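**Folport sock and towel swap is back for April**

If you've got a drawer full of odd socks, clear a Saturday! The Folport household swap returns to the Bernbridge hall in April, and this year the folding table gets a whole corner to itself. 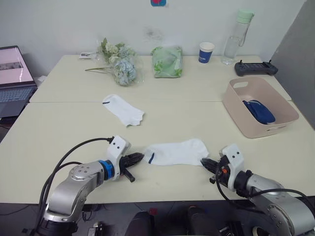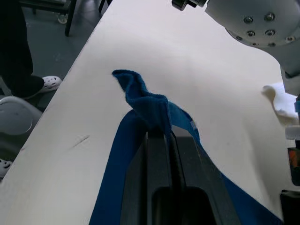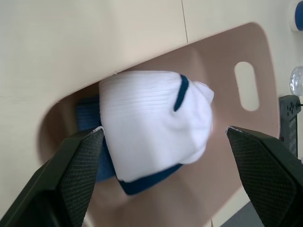 *Photos: Babar Paracha*

Last year's swap found new homes for 1404 items, and organiser Rosemarie Brandes is hoping for plenty more. Socks were the runaway favourite. Neighbours brought in 129 pairs, from plain white ankle socks to thick ribbed ones in every colour, and by lunch the lot had gone.

"People love a good sock bundle," Rosemarie says. "You pick it up, it stays together, you pop it in your bag. Loose ones just wander off!"

So please pair your socks before you come, lay them flat to check they match, and roll or fold them into a bundle. Towels are welcome too, fleece ones included, as long as they're clean and dry. Fold them if you can, but if yours arrives in a heap we'll sort it out at the table. Small items travel well in a plastic basket with handles (bring your own and take it home again).

Qiuyue Su is running a sock-darning session at 2 pm, and it's a ripper of a class for beginners. She has room for five people, with needles and wool supplied. Fulvio Ferraro is back on the tea urn, and there'll be lamingtons.

Drop-offs are at the side door on Ilholm Street. To book a darning spot, see Zainab Wike at the front desk.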